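Morenike Ugwu
@morenikeugwu

Closet shelf update, since several of you asked and then regretted asking. We have reached the box layer. A thread.

1/ For anyone new: the top shelf of our hall closet holds empty boxes. It has held them since we moved in. My husband Yakubu believes that every product must be returned in its original packaging or the company will laugh at us. We have returned one thing in 12 years and it was a rug.

2/ The rug did not come in a box.

3/ So today I took everything down and put it on the floor, which is step one of every tidying method ever published and also the step where I usually stop and make toast.

4/ Made toast.

5/ Box census so far: a humidifier box, a milk carton box, shoe boxes with no shoes in them, and a box from Lilinden that once held a lamp and now holds the Lilinden box's own inner box. I paid extra for that lamp. I can't say I got a better lamp, but I did get more box.

6/ I'd like to defend the milk carton box. It's a big upright thing with a blue border and a little cartoon family on it standing around in front of green hills, and they look so pleased with their situation that I can't flatten them. It came from my neighbor Jummai Tamuno, who buys milk like a person preparing for a siege. The box stays. It's going to hold wrapping paper.

7/ Yakubu, passing through: "See, you keep boxes too." Ignored.

8/ New category has emerged, which is Things That Were In The Boxes But Weren't What The Box Was For. I turned a box lid upside down and started a tray for them. The tray is meant to be temporary. I have other temporary trays in this house and two of them have been here longer than the dog.
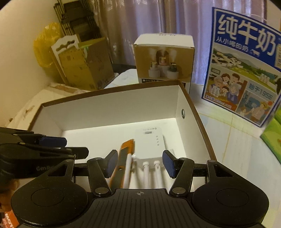
The tray, early stages. Humidifier box and milk family in attendance.

9/ Going through it properly. The orange utility knife is the one I accused Somtochukwu Dauda of walking off with after he helped us move. I brought it up at his birthday dinner. I brought it up, I'm told, in a toast.

10/ Texted him a full apology. He replied "which knife." So that's a grudge I have been carrying for both of us.

11/ The Wi-Fi repeater is the white one with three antennas, bought because the signal in the back bedroom was poor. We set it up in June and the signal in the back bedroom became poor with a blinking light. It then went into a drawer, and from the drawer to the shelf, which in this house is how you retire.

12/ Yakubu says we should try it again "now that we have the new router." We should not. I have met the version of him that lives inside a router settings page and I don't want him here on February 14, 2024, of all days. We have a dinner reservation.

13/ No idea what the thin white stick is. It was lying on top of the other two when I looked down, like garnish. Too long for a toothpick, too plain to be part of anything. I have put it up for discussion in the family chat and my brother-in-law says "keep it, that's important," with no further details. This is a man who owns a label maker.

14/ Readers have suggested: part of a blind, part of a kite, a cake thing, a lollipop stick that got ideas. "A cake thing" is leading.

15/ A person I won't name (Chukwuemeka Adeleke, you're on here, I can see you) has asked whether the repeater is "going free to a good home." Chukwuemeka, you live in a studio. You could shout at your router from bed.

16/ He's coming to get it at six.

17/ Decision on the humidifier box. The photo on the front shows humidifiers misting away against a brown background like a spa for furniture. Our actual humidifier was last seen at my mother's. She says she doesn't have it. I have heard it running while she says this, over the phone. I'm keeping the box as evidence.

18/ Shoe boxes: flattened. Lilinden outer box: flattened. Lilinden inner box: Yakubu has asked for a stay of execution and it's been granted until the weekend.

19/ Knife now lives in the kitchen drawer, blade in, next to the two we bought to replace it. If you come to my house and need anything opened, I am finally a woman of means.

20/ The floor is nearly clear. The shelf has a milk box on it, and a humidifier box, and the lid, and in the lid is the stick.

21/ Yakubu just asked where the box for the repeater is. Chukwuemeka might want to return it.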